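Parallel gripper slips on small blocks, change fingers or change gripper?

Posted by brillstead_lab, 7 June 2018

I'm comparing two parallel grippers on the same small arm, a Gronow and a Sosisow. The test is moving things between the stove and the sink in a toy kitchen. One gripper is on the arm in these, with something green down at the fingers over the stove side.
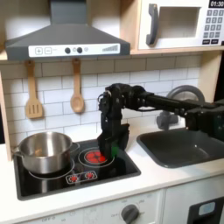
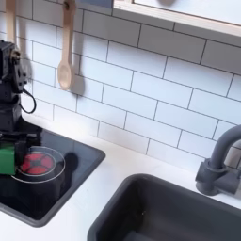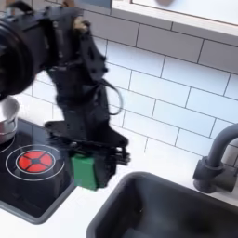 I ran 300 tries with each. The Gronow drops the block far more often, mostly when the wrist turns on the way to the sink. Both have the flat plastic fingers they shipped with. I close to a fixed position and don't read motor current. Is this a finger problem, or should I stop and buy something else? Budget is small.

gronow_owner_3188

Try the fingers first. I had the same drops and stuck 3 mm silicone sheet on both pads with contact cement. It took an evening. Clean the plastic with alcohol or the sheet peels at the corners. You will have to redo your close position afterward, as the pads are thicker.

Also check the screws at the finger base. Mine had backed out after roughly a month and the fingers were splaying under load. A drop of blue threadlocker fixed that.

tomatocan

just get the Sosisow, never had a problem with it

skoneletti_user

Fixed position is part of your trouble. If the block sits a little crooked, one finger touches first and you end up with less squeeze than you think. Command a target slightly narrower than the block and cap the current so the servo doesn't overheat. On my Skoneletti controller the cap is a setting in the servo menu. Yours may call it a torque limit.

Slow the wrist down too. I cut the wrist speed to a quarter and went from 4 drops in a batch to none before I changed any hardware. Whatever you change, do it on both grippers and run the full set again, or the numbers won't compare.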